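# Teaching a Bin-Sorting Task by Hand Guiding and Teleoperation

Project report, February. Course unit: Robot Programming by Demonstration 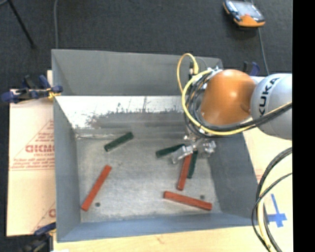

The task was chosen to be simple to state and awkward to program by hand. Blocks of two colors lie in a metal bin in any orientation. The arm has to pick one block at a time and set it down parallel to the long wall of the bin, green blocks on the left and red blocks on the right. Writing this as fixed waypoints fails as soon as a block rests against another one, so we recorded demonstrations and trained a policy on them.

## 1. Setup

The arm is a KUKA with a two-finger gripper. The bin is clamped to the table, so its pose in the robot base frame stays fixed between sessions. We checked this pose every Monday by touching off on the bin rim. The largest shift we found was 3 mm, after a clamp had been replaced, and the demonstrations from that session were discarded.

Software was split into two parts. Recording ran on Timesier, our logging node, which stores joint positions, gripper state and camera images with a common clock. Playback and training ran on Skalport, a fork of the code left by last year's group. Most of the first month went into making the two agree on joint order.

## 2. Demonstration methods

**Hand guiding.** The operator holds the wrist and moves the arm directly while gravity compensation is on. The gripper is opened and closed with a foot switch. Hand guiding gives good control of contact, and a new operator can use it after a short introduction. Its main drawback is that the operator's arms block the camera in many images, and those images can't be used for training.

**Remote control.** The operator stands outside the cell and drives the tool with a six-axis input device through the Morelli driver. The camera view stays clear. Motion is slower and tends to be split into single-axis moves: first across, then down, then a rotation.

We began with hand guiding and switched to remote control for all training data. The hand-guided recordings were kept for tuning the speed limits.

## 3. Data

The final set holds 461 demonstrations, each covering one pick and one place. The blocks were dropped into the bin again before each run. Runs were rejected if the block slipped, if the gripper touched the bin wall, or if the protective stop was triggered. The log was resampled to a fixed rate, and pauses longer than 1300 ms were cut. Without this step the policy learned to wait above the block.

## 4. Observations

Separate blocks were handled well by the trained policy. Pairs lying side by side were the main source of failure. The fingers need a gap on both sides of the block, and the operators solved this by nudging one block away before closing. The nudge is short and differs between operators, and the policy reproduced it only in part.

Reflections from the bare metal also caused errors. Bright patches moved when the lab lights were changed, and the color mask had to be adjusted each time. A matte liner would fix this but would alter the friction, so it was not tried.

Training loss stopped improving after 1000 epochs. Longer training made the motion smoother without changing which grasps failed.

## 5. Open items

- Record the nudge as a separate skill with its own start and end labels.
- Repeat the comparison with operators who have not used the arm before.
- Move the Rirow force sensor from the bench to the wrist and log it with the rest.
- Reroute the cables on the last joints. Wrist rotation is limited in software for now, and this excludes some grasps near the right wall.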